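Opinion > Surgery and Technology > Workforce

Automate the stitch, but keep the seat

Thursday, July 24, 2025

14 comments | 44 shares

The argument over automated suturing is usually conducted in terms of precision. I work on the other side of the problem, in the skills laboratory of a teaching hospital, and I think precision is the least interesting part. A machine that can place a stitch on a pad at a set depth and a set spacing is a matter of engineering effort. What happens to the staff rota, the training logbook and the person at the console once it can do so is a matter of policy, and we have very little of that.

Our laboratory has been evaluating a semi-automated closure package called Marnalon since October. It runs on top of an existing two-instrument teleoperated platform. The operator marks the start and end of a cut, confirms the spacing, and the software proposes a path for the needle. The operator can accept each pass, correct it or take it over. In its present form it is restricted to synthetic pads and will not be used on a patient under the terms of our agreement. I mention this because every discussion I have attended has skipped to the operating theatre within ten minutes, and the effects on the workforce have started well before that.

Who used to do this work

Under our old arrangement a trainee closed practice incisions by hand at the console, and a senior technician sat at the second screen and scored them. The technician also cut the pads, loaded needles, replaced worn instruments and noticed when someone had developed a bad habit. The last of these was never in the job description. It was probably the most valuable item on the list.

With Marnalon running, scoring is done by the software. It reports bite depth, spacing, thread tension and elapsed time. The laboratory ran 660 closures through it in the first phase, and the scores are consistent in a way human scores never were. I have no complaint about that. Two technicians could watch the same knot and disagree on it by a full grade.

The difficulty is that the second seat was then described, in a planning paper, as "released capacity". In practice this meant that one technician post was to be shared between two sites. The tasks that remained (preparation, cleaning, instrument changes) were counted. The task of noticing was left out of the count, as there was no column for it.

What the trainee loses

The second change concerns the trainee. A resident in the old programme was expected to complete 28 supervised closures before moving to the next module. Under the revised scheme, accepted automatic passes count towards that total at full value. I think this is a mistake.

Accepting a pass is a supervisory act. It requires the trainee to recognise that the proposed path is sound, and this recognition comes from having made unsound ones. A person who has pulled a thread too tight knows what the material does shortly before it gives. A person who has only confirmed the correct tension has seen a number stay green. When the software hands back control, it does so at the awkward moments: the needle is held at a poor angle, the thread has crossed the cut, the other instrument is in the wrong place. Those are the situations in which we would now be asking the least practised hands to take over.

Aviation and process control have been through this argument already, and their experience ought to be cheaper for us than it was for them. Manual skill declines when it is not exercised, and the decline stays hidden until the system asks for it back.

The trouble with averages

The Stiker scoring module, which feeds the trainee's record, reduces each session to one figure. Management likes one figure. It can be plotted and compared between sites, and it fits on a slide. It also hides most of what a teacher wants to know. Two closures on the same pad can differ in ways that are plain to anyone looking and yet vanish once they are averaged. 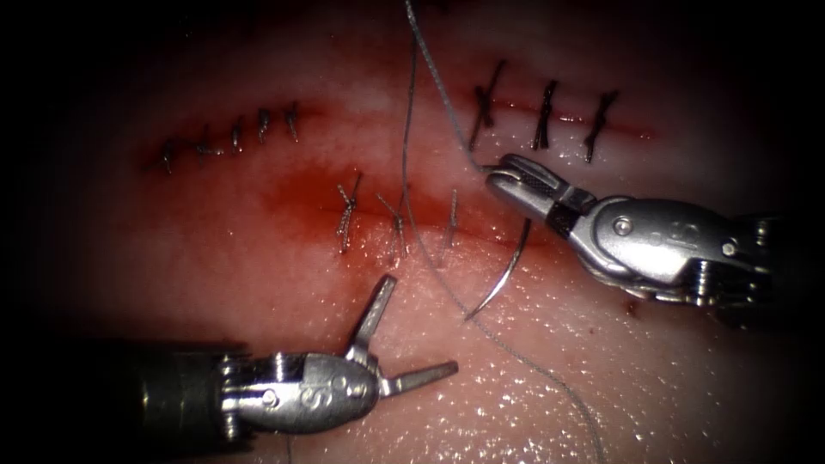 Compare the three cuts. The one at upper left has five small stitches, evenly spaced. The one at upper right has three, larger and set further apart. The stitches across the middle cut look looser, and the leftmost crosses itself in an X. A technician would want to talk about that middle cut before the next needle was loaded. A session average would treat it as a small deduction.

What I would ask for

First, accepted passes should be logged separately from manual ones, and the total of 28 should be met by hand. The automatic closures can be added on top. This costs console time, and I accept that it makes the business case weaker.

Second, the second seat should stay filled for any session involving a trainee in their first year. If the technician no longer scores, the hour should be written into the post as teaching and graded accordingly. Our technicians have been teaching for years at a pay band that says they clean equipment.

Third, the handover events should be stored and reviewed. Marnalon records them already but the standard report leaves them out. Five minutes of handovers would tell me more about a trainee than the whole of the Stiker summary.

Fourth, staff should see the evaluation terms before the next phase is signed. In the first phase the technicians learned of the site-sharing proposal from the timetable.

None of this is an objection to the machine. It is steady, it does not tire towards the end of a list, and for repetitive closures on a flat pad I expect it to outperform most of us fairly soon. My objection is to an accounting method in which the time it saves is removed from the people who were using part of that time for something else. The second phase is due to begin in October, and the technician post is still shown on the draft rota as shared.

Related items

Najafi trial: ward robots and the night shift
Who signs for an automatic step? Liability at the console
Brosari pharmacy line: what the dispensers said
Letters: skills laboratories and the pay bands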